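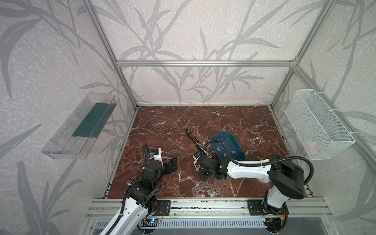
1/ ok thread. we are moving out of the apartment on Sallitz Street and I have learned more about security deposits in two weeks than in my whole adult life. posting it so the next person can skip the crying part

2/ background: lived here seven years. paid the deposit in cash to the old owner, who sold the building to a company called Jomico. no receipt. I know. I KNOW

3/ first thing. when a building sells, ask in writing who has your deposit now. I never asked. Jomico said they had "no record of a transfer for this unit" and I had to go dig

4/ what saved me was the old lease. box in the closet, under the tax stuff. page 9, deposit amount, both signatures. scan yours tonight, seriously, go do it

5/ second thing - wallpaper. I put some up in year two. leafy gray stuff, I still like it. the lease says walls go back to "original condition" and original condition was a yellow I would not wish on anyone

6/ asked if I could leave it. they said they'd "assess at walkthrough." do not accept that as an answer. I wrote back asking for a yes or no by email and got a no in 20 min. fine. at least now I know

7/ removing it: warm water, a little dish soap, wide scraper, wait longer than you want to. I did not wait longer than I wanted to. there is a gouge behind the door now. filler is $7

8/ Chaimae Ouali from downstairs moved out in November and they tried to charge her $85 for "carpet treatment." she has no carpet. she asked for an itemized list with the invoices and the charge dissapeared

9/ so ask for the itemized list. every time. even if the number looks ok to you

10/ normal wear is not damage. faded paint, little nail holes, a worn spot by the door. rules are different depending where you live so look up your own state, don't go by me

11/ someone in the replies asked about cleaning. I got a quote from Poojary, they were nice about it but it was more than I wanted to spend so I'm doing the oven myself. pray for me

12/ the oven is bad you guys

13/ ok also - forwarding address. give it to them in writing before you hand over keys. in a lot of places the clock on returning the deposit doesn't even start until they have it. Eusebio Ñahui told me this at work and he was right, I checked

14/ walkthrough is tomorrow morning. I asked to be there. they said tenants "usually don't attend." I am attending

15/ bringing: old lease, move in checklist (half filled out, thanks past me), the emails printed, a pen that works

16/ if anybody needs moving boxes I have a ton, all flattened, by the mailboxes. take the tape too. the big ones are double wall so good for books

17/ will update when I hear about the money. going back to the oven now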